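Ernia 330 bookshelf loudspeaker (pair)

From Urkgate Audio
Article no. 206-E

The Ernia 330 is our smallest passive loudspeaker for people who listen to R&B, hip-hop and soul at home. Many small speakers make the bass louder than it was on the record and then the voice is lost behind it. We tuned the Ernia so that a singer stays in the middle and the drums keep their weight, also when you play at low volume in the evening.

The cabinet is 278 mm high and fits on a normal shelf. Please leave a little space behind it – the bass opening is on the back side. If it must stand close to the wall, use the foam plugs from the box.

What is in the box
Two loudspeakers
Two foam plugs
Eight rubber feet
Printed manual (English and German)

Speaker cable is not included. The terminals accept bare wire or banana plugs.

Which amplifier?
The Ernia works well with our Tijani amplifier, but any stereo amplifier for 8 ohm speakers is suitable. Owners of the older Fudirard model can keep their wall brackets, the screw holes are in the same position.

Finish: black or walnut
Weight: 3 kg each
Price: 330 euros per pair

Delivery
Black is in stock. Walnut will be sent from 17th March, in the order in which we received the orders. You can return the speakers within 30 days if the sound does not suit your room.

Questions about placement or cables are answered by Arne Thiele in our workshop. Please write to him with the size of your room, it helps a lot. 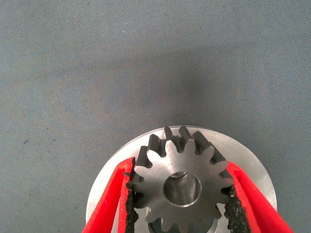
Steel spur gear on a round metal disc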